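Zesotley Courtroom Recorder, model 610

The Zesotley 610 is a sound recorder for small and middle courtrooms, hearing rooms and tribunals. It records what the judge, the witness and both lawyers say, each on a separate channel, and puts the time on every spoken line so the clerk can find it again later. We have sold it from our Prerkov office for six years.
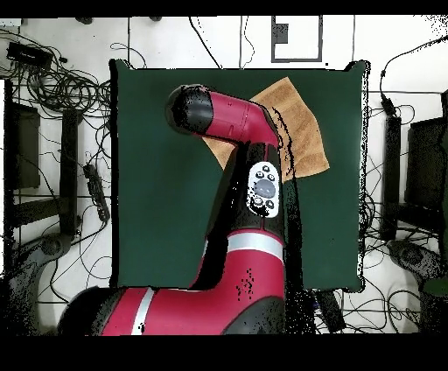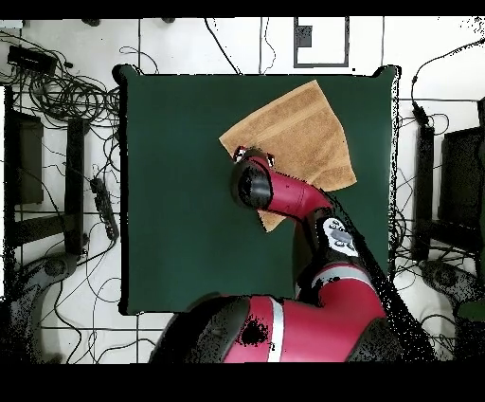
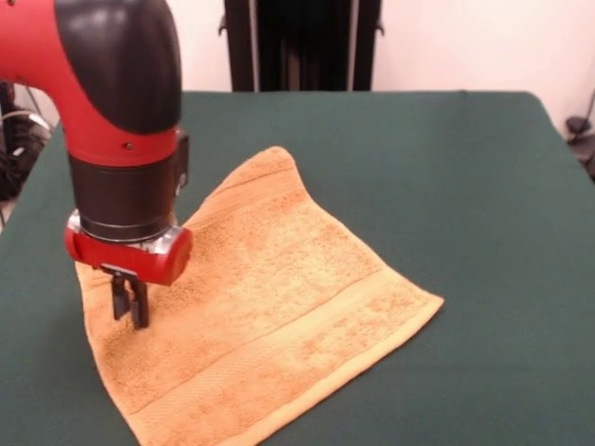

Anas Bitar wrote to us after his court's first custody hearings with the 610: "The accused was speaking very low, and his lawyer was speaking at the same time. With the old recorder I would lose both of them. I listened to each channel alone and I had the full transcript before the evening. My only complaint is the lamp on the front, it is too bright for the bench." The lamp can now be dimmed in the menu, under Display. Units bought before this change can receive it with the normal software update.

## What it is made for

Many court recorders are first of all meeting recorders. A meeting has one table and people who mostly wait for each other. In a hearing, the witness turns away from the microphone, the lawyer stands up and walks, and the judge speaks over both to stop a question. The 610 keeps the voices separate from the start, so the typist does not need to guess who was speaking.

It is used for:

- bail and custody hearings, including the short ones that follow each other with no break
- witness statements, also by video link
- appeals, where the recording of the lower court must be played in the room
- labor and rent tribunals without their own technical staff

## Main data

| | |
|---|---|
| Channels | 6, each with its own level control |
| Recording time on internal storage | 70 hours, all channels in use |
| Storage | 2 internal drives, the same recording is written to both |
| Time marks | automatic, plus manual mark by the clerk |
| Sealed session | yes, with separate password |
| Menu languages | English, Finnish, Czech |
| Power | wall power, with battery for short power cuts |

## Sealed sessions

When the judge closes the hearing to the public, the clerk presses Seal. From this moment the recording goes to a separate locked file, and the loudspeaker output to the corridor and the press room is switched off. The open part of the hearing can be copied as usual. To open the sealed part, two passwords are needed, and every opening is written in the log with date and hour.

Please note that the Seal button does not stop a video link. The link must be closed on its own equipment. We mention it because we get this question almost every month.

## Copies for the parties

A copy for the defense or the prosecution can be made while the next case is already recording. Choose the case number, choose the channels, and put in a memory stick. The copy includes a small player program, so the lawyer does not have to install anything. The copy cannot be edited in this player, and a control code is printed on the cover sheet. If the code on the sheet and the code in the file are different, the file was changed after copying.

## In the box

- Recorder 610
- Clerk's keypad with cable
- Power supply
- Two keys for the front door of the unit
- Printed manual

Microphones are not included. Most of our customers use the Kallio table microphone for the bench and the Kallio long neck model for the witness stand. Other microphones with a standard connector will work too, but please try them in the room before you buy for the whole building.

## Transcription software

The recorder works together with Zinov, our typing program. In Zinov the typist sees the names of the speakers next to the text and can use a foot pedal. Zinov has its own license, one for each typing place. If you already have another program, the recordings can be exported as ordinary sound files, one for each channel.

## Delivery and price

Prices from June 6, 2022 are on the new list, which we send by e-mail on request. Orders from public courts can be paid after installation. Training for clerks takes one morning and is done in your own courtroom, when there is no hearing. Dates for training in September are still open.

Spare keypads and keys are kept in stock in Prerkov. For a lost key, please send the serial number and a letter with the stamp of the court.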